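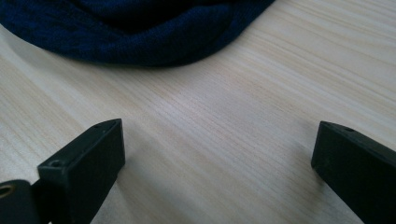
Who tends to leave money to a whole town instead of to relatives?

Mostly people without children who have lived in one place for a long time, and who feel that the place looked after them in some way.

4.2 Gifts to a place: what the wills told us

We came to this question slowly. When we first read through the 52 wills held in the parish and town offices of Quaye and Fodineck, we expected most of the gifts to go to churches, schools and hospitals, as earlier writing on bequests had led us to think. A good many did. But 12 of the wills named the town itself, or "the people of" the town, and it was these that kept drawing us back, partly for the lovely and sometimes rather stubborn way in which they were worded.

One retired baker in Fodineck left her house and savings "to everyone who ever bought bread from me, and if they cannot be found, to the town." The town clerk at the time took the sensible view that the two groups were much the same. Another testator in Quaye set aside 1000 crowns for the upkeep of a footbridge and asked only that it be painted green, a wish that was still being followed when we visited in June (the green had faded a good deal, but it was green).

Figure 3. Place of birth and choice of heir. Testators who named the town, by whether they were born there or moved there as adults.

As Figure 3 suggests, newcomers were more likely than we had guessed to give in this way. Only 2 of the town-naming testators had been born where they died. The rest had moved in as adults, often for work at the old Barkilero mill, and several wrote warmly of neighbors who had helped them through a first winter or an illness. We would be careful about reading too much into a small group, and a will is a formal paper that may hide as much as it shows. Still, the language of thanks is hard to miss, and it fits well with what older residents told us over coffee on our Wednesday visits.

There is also the matter of how the gifts were received. In Quaye the money was spent quickly and, as far as the minutes show, without much quarreling. In Fodineck it was placed in the Stulteo Fund, whose rules were rewritten so often that we had some trouble following them, and we return to that history in Section 5.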